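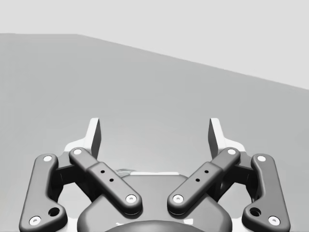
Can a policy trained on two camera views be scored fairly if one of the views shows little of the workspace?

A score can be computed, but it should be reported separately from scores obtained with both views clear. The policy was trained to combine a wrist view with an external view, and a blocked external view changes the task that is being measured.

Ticket subject: Success rate in simulated grasping evaluation lower than the reference result
Component: Dresance evaluation suite, external camera
Submitted by: Aleksandra Śliwiński
Assigned to: Elżbieta Wilczyńska
Priority: High
Status: Resolved, documentation pending

Summary of the report

The Wiltlow grasping policy was evaluated in simulation in January under the standard protocol. The reference result for this checkpoint is a success rate of 55 percent. The repeated evaluation returned 22 percent with the same checkpoint, the same object set and the same random seeds. The submitter requests that the cause be found before the result is entered in the method comparison.

Environment

Simulator build: current stable branch
Policy input: wrist view, external view, joint positions
Control rate: 15 steps per second
Scene file: Krawczyk tabletop, revised version
Episode ends on: successful lift, time limit or joint limit

Steps taken

1. Checkpoint verified. The file hash matches the archived copy. Inference on stored observations from the reference run reproduces the stored actions. The policy itself is therefore excluded as a cause.

2. Wrist view reviewed. Both fingertips appear in the view with open space between them, and the tabletop beyond is unobstructed. The jaws respond to open and close commands within the expected number of control steps. No fault was found in the wrist camera or in the gripper model.

3. Physics settings compared. Friction, contact stiffness and the solver step are identical in the two configurations. One difference in gravity compensation was noted by the comparison script and was traced to a change in number formatting. It has no effect on the simulation.

4. External view reviewed. A dark block stands very close to the viewpoint and covers most of the view. The wall and the tiled floor can be seen only at the sides. Neither the arm nor the gripper is visible.
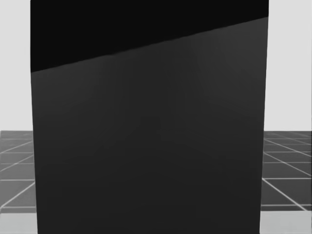 5. Image preprocessing checked. The resize and crop settings are unchanged, and the obstruction is already present before either operation is applied. It is not introduced by the data loader.

6. Camera pose compared. The revised scene file stores the external camera position relative to the table. The evaluation suite reads the same values as relative to the world origin. The two conventions coincided in the earlier scene file and the difference went unnoticed for that reason. In the revised file they no longer coincide.

7. Controlled test carried out. The camera pose was converted to the world convention and the evaluation was repeated with no other change. The success rate returned to 55 percent.

8. Ablation added at the request of the submitter. The external view was replaced with a uniform gray input while the wrist view was left intact. The success rate was 22 percent, equal to the score obtained with the obstructed view. On this measure, the policy gained nothing from the obstructed images.

Comment from Elżbieta Wilczyńska, 10:40

The lower score should not be described as a property of the method. It is a valid measurement of the policy without a usable external view, and it may be retained in the report under that heading. I would ask that the Skilitz baseline be evaluated again as well. Its configuration uses the same scene file, and its published score in our internal table may be affected in the same way.

Comment from Aleksandra Śliwiński, 14:15

Agreed. The Skilitz baseline has been placed in the queue with the corrected pose. I have also reviewed further output from the uncorrected configuration. The block again dominates the view, with its black upper region and charcoal lower region meeting along a slanted line. The wider strip of floor is on the right side. None of the episodes from that configuration will be used in the comparison.
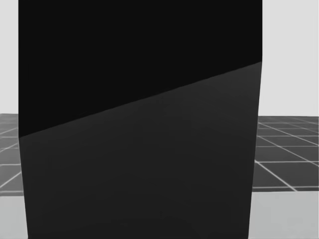
Department of Robot Learning, Simulation and Evaluation Group

Resolution

The camera pose loader now requires each scene file to name its reference coordinate system. A file without this entry is rejected when the evaluation starts. A visibility check has also been added. Before the first episode, the suite renders the external view and measures the share of image pixels that belong to the arm or the tabletop. If the share is below 9 percent, the evaluation stops and an error is written to the log.

Remaining actions

Update the protocol document to state the coordinate convention.
Enter the corrected Wiltlow result in the comparison table.
Report the gray input ablation in a separate row.
Attach the Skilitz result to this ticket when the queue has finished.

The ticket will be closed once the protocol document has been approved.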